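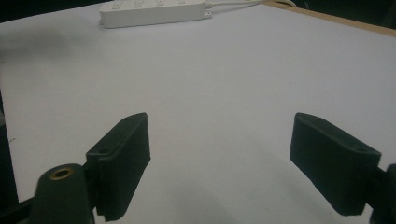 Fig. 3. Power strip at the far side of the table, cord leading off to the right.

3. Setting up your desktop power strip

Now for the fun part! Your Pallatus table is standing, the top is wiped down, and it's time to give it some power. Getting the strip settled before anything else lands on the table makes the whole job easier, and you'll be glad of it every time you plug something in.

You will need
The power strip
A soft, dry cloth
Two screws for the mounting tabs (optional)
A tape measure

3.1 Placing the strip

1. Make sure the strip is unplugged from the wall.
2. Wipe the tabletop and let it dry completely.
3. Set the strip down near the back edge with the outlets facing up.
4. Leave at least 4 inches between the strip and the wooden edging, so the cord can leave the strip in an easy curve.
5. Try the strip in a few spots! Straight along the back is the classic choice, but an angled strip can be lovely if you sit at a corner.

Note: The mounting tab has a hole for a screw. Leave the strip loose for a week or so before you commit. Most people move it at least once.

3.2 Running the cord

1. Let the cord follow the back of the table toward your wall outlet.
2. Guide it over the edge in a wide, gentle bend.
3. Check that it isn't pinched between the table and the wall.
4. Plug it in.

CAUTION: Never pull on the cord to move the strip. Lift the strip itself with both hands. Do not staple the cord to the wooden edging.
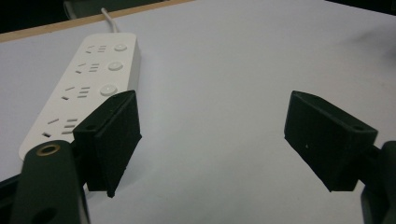

Fig. 4. Strip at an angle, with round push buttons beside the outlets.

3.3 Plugging in

1. Check the label on the underside of your strip for its maximum load, and add up the watts of everything you plan to connect.
2. Put bulky adapters at the ends of the row. It frees up so much space in the middle!
3. Plug in one device at a time.
4. Press the round button next to an outlet and see that its device responds.
5. Wait 30 seconds before switching a device back on.

CAUTION: Do not plug one power strip into another. Keep drinks off the table while you are connecting devices.

If a device stays off, try it in a wall outlet first, then see Section 6.

Next: 3.4 Adding the lamp and monitor arm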